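3.2 Collection of demonstrations

Demonstrations were recorded with the Hinia hand-held gripper, which the operator moves through the task directly. Two operators, Rotich and Sezer, contributed 156 demonstrations of picking up a phone case from a flat tabletop. Each began with the fingers open and the case at a new position and angle. Operators were asked to work at a natural pace and to avoid blocking the wrist camera with the free hand. Recordings in which tracking was lost for more than six frames in a row were discarded. A smaller set was collected by remote control of the Alva arm for the comparison in Section 4. Figure 2 gives a typical wrist view, in which part of the case lies behind the linkage.
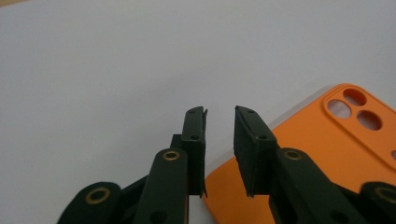

Figure 2. Wrist view from the hand-held gripper, with an orange phone case to the right of the fingers.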